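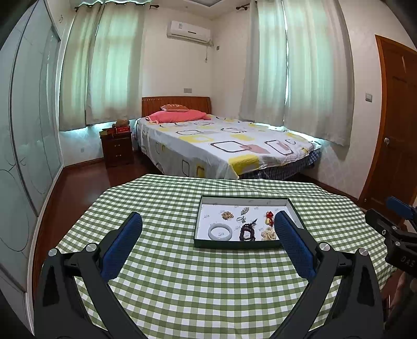 Enadis Opens Repair and Lending Library in Kandthorpe

KANDTHORPE, January. Enadis, the neighborhood tool and housewares lender, is delighted to announce that its newest branch is now open in the old Jekico shoe store, right next door to the Shek bakery, and that everyone in town (and, of course, anyone who happens to be passing through) is warmly invited to come in, have a look at the shelves and borrow something.

The Kandthorpe branch starts out with 216 items to lend, from cake pans and carpet cleaners to hedge trimmers, sewing machines, folding chairs and a very good apple press that we expect will be spoken for all through the fall. Members may keep up to 6 items at a time, for as long as 3 weeks, and can renew by phone or at the counter if no one else is waiting.

"We have wanted to be in Kandthorpe for a long time, and people there have been so patient with us," Enadis said in a statement. "Folks would drive over to our first branch for a tile cutter, drive home, and then drive all the way back when the job was done. We are so happy to save them the trip, and we can't wait to hear what everybody is working on!"

Getting the building ready took most of last year. The old shoe racks have been kept and now hold the smaller kitchen goods, and the long bench where customers once tried on their boots has been moved to the front window, where you are welcome to sit as long as you like. Jekico, which still owns the building, gave the new branch its first year at a reduced rent, and we are truly grateful.

There is a repair table at the back as well. Bring in a lamp, a toaster, a wobbly stool or a coat with a stuck zipper, and one of our menders will sit down with you and work on it. Repairs are free for members, apart from the price of any new parts.

Across all of its branches, Enadis now has 3,000 members. Joining is simple: bring a proof of address and fill out a short form at the counter. Shek will be sending over cinnamon rolls every morning through the end of January, so do come early if you would like one.

Donations of clean, working items are welcome at the side door until 4 p.m. Please call ahead about anything too big for one person to carry.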